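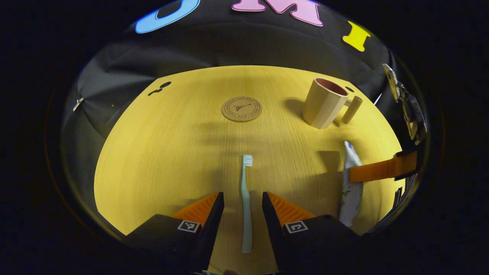
Fig. 2 – Wooden tabletop, grain running lengthwise

Home | Guides | Oils & Waxes | Forum | Contact

Part 2: Putting the oil on

Right, you've done your sanding and you're itching to get the tin open. I was too, and I made a proper mess of my first table, so please read to the end before you start! I'm using Tudis table oil, but Wavico goes on much the same way.

1. Hoover the top, then wipe it with a barely damp cloth. Leave it for 20 minutes.

2. Stir the oil with a flat stick. Don't shake the tin (bubbles, and they show).

3. Pour a small puddle in the middle and spread it with a lint-free cloth, always going along the grain. Work in strips you can reach without leaning on the bit you've just done.

4. Wait 20 minutes, then wipe off everything that hasn't soaked in. Everything! If it still feels tacky under your palm, carry on wiping.

5. Leave it overnight and do the second coat the same way, only thinner.

Note: Masaru Kudo wrote in to ask whether you can go finer than 800 grit between coats. You can, but the oil struggles to get in after that, so I stop there.

CAUTION: Oily rags can heat up and catch fire by themselves. Lay them out flat outdoors until they're stiff and dry, or drop them in a bucket of water. Never ball them up in the bin – I mean it.

Keep mugs and hot plates off until the top has had a full week. We ate off our laps for most of January, and the dog did very well out of it.

Part 3 covers edges and legs.

20 comments | 2 shares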